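How to run a privilege and identity mapping session with a small group

March 6, 2018

I've been running these sessions for a good while now, first for the staff at Sisura and lately for the reading group that meets in Fandville, and I still get a little flutter in my stomach when I put the paper on the table. If you're about to lead your first one, that flutter is perfectly normal and I wouldn't try too hard to get rid of it. What follows is how I do it, with the bits I've changed over the years after getting them wrong.

Identity mapping is a simple enough activity on the face of it. Everyone draws or writes down the different parts of who they are - age, class, faith, race, gender, disability, the language they grew up speaking, whether they've had caring duties, and so on - and then the group talks about how those parts pull on one another in ordinary life. It works nicely with people who have never touched the subject and also with people who have read shelves of it, though the second lot sometimes need a gentle nudge to talk about themselves instead of their books.

What you'll need

Plain paper, the bigger the better. Pens that people like using (I know, but it does make a difference). A room where the door closes. Tea, if you can manage it. Allow a good two hours, and if you have more than 11 people, please split into two groups, as the quieter ones disappear in a crowd.

Step 1: Send a note beforehand

A few days ahead, write to everyone and tell them what the session is and what it isn't. I say that they'll be asked to think about their own background, that they can keep any of it private, and that no one will be marked or ranked. I also ask whether anyone needs large print, a particular chair, an interpreter or a break at a set time. Ask everybody, in the same words, so that the person who needs something doesn't have to be the one to raise it.

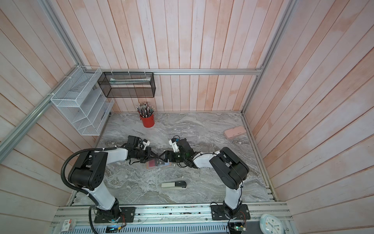
Keep the note short. My first one ran to three pages with a reading list attached, and I'm fairly sure only Sointu Kuusisto got to the end of it, bless her. These days it's half a page and signed with my first name.

Step 2: Agree how you'll talk to each other

Don't hand out a printed list of ground rules. Ask the group what would help them speak freely, write up whatever they say in their own words, and leave it where everyone can see it. If confidentiality doesn't come up, raise it yourself, and be exact about what it means. At Celtard we once discovered halfway through that half the room thought they could repeat stories so long as they left out the names, and the other half thought nothing left the room at all. That took a bit of mending.

Step 3: Draw the maps

Give people a good quarter of an hour on their own, in silence. Ask them to put themselves in the middle of the page and to add the parts of their identity around the outside, using bigger writing for the ones they think about most often. Then ask them to add the ones they hardly ever think about. This second round is where things start to get interesting, because the parts we forget are very often the parts that have given us an easy ride. I forgot to write down that I'm a citizen of the country I live in. It simply hadn't crossed my mind, and a woman across the table from me had written it first, in capitals.

Do your own map at the same time. If you stroll about looking over shoulders it feels like school.

Step 4: Draw the lines between

Now ask everyone to join up any two parts that change each other. Somebody might link "deaf" and "mother", and talk about parents' evenings. Somebody else might link "young" and "Muslim" and "from Villalba", and find that how they're treated depends on which of the three a stranger notices first. Try not to let the talk slide into adding up points, as if three hardships were simply one hardship three times over. The whole reason for drawing lines is that a particular combination can bring something of its own, which neither part would have brought alone.
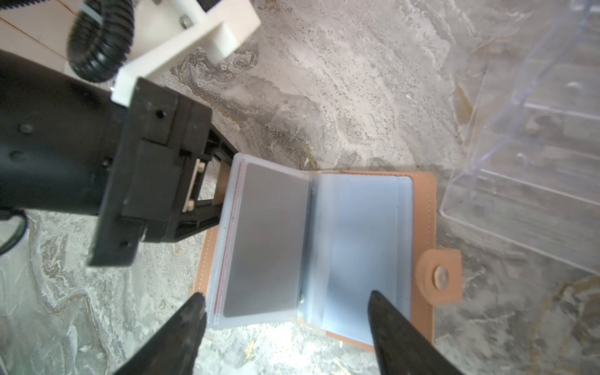

If people get stuck, I offer a question about a place. How does your map look at the doctor's? At work? At your grandmother's kitchen table? Most people find that some words swell up and others shrink to nearly nothing when they change rooms, and it's a much easier thing to chat about than "oppression", which can make a shy person clam up altogether.

Step 5: Share in pairs, then together

Pairs first, always. Ten minutes each way, with the listener only listening. When you come back to the full group, people speak only for themselves and never report what their partner said. Expect some silence here, and let it be. I used to rush in and fill it - I'm a talker, as you'll have gathered - and I must have trodden on a lot of good thoughts that way.

If somebody says something hurtful, slow down and name it plainly. "I'd like to stop on that for a moment" will do. Don't leave it to the person it landed on to sort out.

Step 6: Close gently

Ask each person for one thing they'd like to notice over the coming week. Let them take their maps home or tear them up, as they please, and never collect them in. Stay behind for a while afterwards too, as there's usually someone who'd like a quiet word while you're washing the cups.

I'll write up the follow-up session in April, once the Fandville group has had a go at it.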